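How to Set Up a Sorting Table for Small Parts

Posted by Merike Baranauskienė, 2 Aug 2018

If you have drawers full of screws, buttons, craft supplies or plastic building pieces, the hardest part is getting started. A sorting table makes it easier. It can be a desk, a folding table or one end of the kitchen table, as long as you can leave it alone until the job is done. My last big sort was a box of mixed hardware from my father's workshop. It came to 1,039 pieces and took three evenings.

What you need

A table with a smooth, light top
One plastic bin for the unsorted parts
Small containers with lids
Masking tape and a marker
A desk lamp, if the room is dim

Step 1. Choose the spot

Push the table up against a wall. Small parts roll, and anything that goes off the back of a table is hard to get at again. If there is a gap, lay a rolled towel along it.

A pale top is best for screws and dark beads. If yours is dark or has a busy grain, tape down a sheet of white poster board. For clear or white pieces, use dark paper instead.

Step 2. Clear and wipe the top

Take everything off, including the things that normally live there. Wipe the surface with a damp cloth and dry it well. Paper labels and cardboard packets pick up water fast.

Step 3. Put the bin at the front edge

Set the bin in the middle, close to where you will sit or stand, and keep the area behind it free for the piles. I like a bin with slanted sides. You can sweep parts up the slope with your fingers, which is harder to do in a straight-sided box.
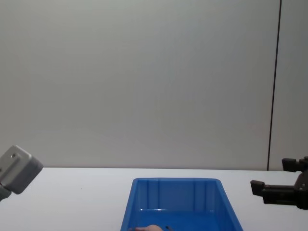

Blue bin at the front of the table, with the back left open for sorting.

Don't fill the bin to the top. A layer two or three pieces deep is plenty, and you can add more when it gets low. Keep the rest in its original box on the floor or on a chair next to you.

Step 4. Make a rough sort first

Take a handful and spread it out behind the bin. Sort by kind only: screws with screws, washers with washers, hooks with hooks. Leave sizes for later. Up to six piles is comfortable on a normal desk. Anything you can't name goes in a pile of its own at the far left.

Sigita Sakalauskas, who runs our sewing group, does buttons by color on the first pass and by size on the second. That works well too – pick one rule and stay with it until the bin is empty.

Step 5. Sort again and put away

Work on one pile at a time. Put the finished groups straight into containers and label them before you start the next pile. Write the label on the side if the containers will be stacked, or on the lid if they go in a drawer.

Stop after 40 minutes and take a break. Mistakes creep in when your eyes are tired, especially with screws that differ only in thread.

Step 6. Deal with the leftovers

Go through the unnamed pile last. Throw out anything bent, stripped or cracked. Put the rest in a jar marked with the month – mine says June – and empty it a year later if you haven't opened it.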